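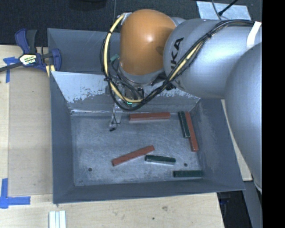
I finally sold the car last week, and I've been getting around Clukthorpe by bus and on foot. The number 6 stops at the end of my street and gets me to work in 35 minutes if the lights on Leclerc Road behave. Driving took 20.

The money is the main reason I did it. Insurance and the parking permit came to 164 a month, and the garage wanted 2,000 for the transmission. A monthly pass is 91. I kept putting the repair off until August, then decided to skip it.

Groceries are harder than I expected. I used to do one big shop in Fesaston and fill the trunk. Now I go three times a week and buy what fits in a backpack — no more cat litter in the giant bags. Chanida has offered to drive me out there once a month, and I'll probably take her up on it.

I do read more. I got through half of a library book on canals in four days, standing up for most of it. The evening bus is crowded until the hospital stop, then there are seats.

Rain is still a problem. I need better shoes.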